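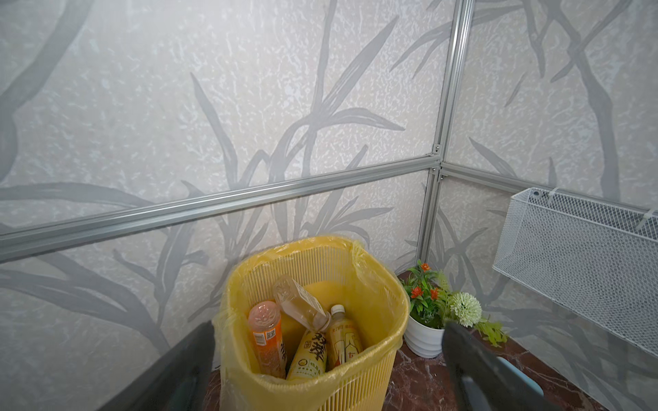

Discarded bottles in the yellow basket

Diary, March, 9 p.m.

I record that I weighed 200 pounds this morning, the same as at my last visit to the Cruickshank clinic. Mhairi Chisholm entered the figure in my chart and did not remark upon it. She asked instead what I had eaten on the evening of my brother's birthday, and I told her the truth – a whole loaf of bread, with butter, standing at the counter.

Blair Kinnear led the group session at Plillton. Members were asked to write down what they feel in the hour before a meal that was not planned. I wrote "tired" and then, after some delay, "lonely." The sheets were collected and will be returned next month. 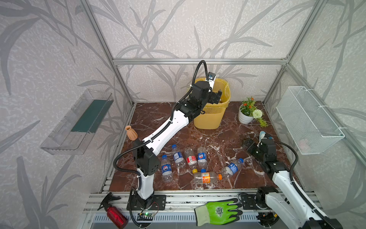 The yellow basket near the back wall

Lunch was soup and a roll, 395 calories by the label. I did not finish the roll. I walked to the Sitinska bridge in the afternoon and my left knee gave trouble on the steps, as it did all winter.

Supper was fish and green beans. I wished for more at eight o'clock and drank tea. The wish has not fully passed – I shall go up to bed now and leave the kitchen light off.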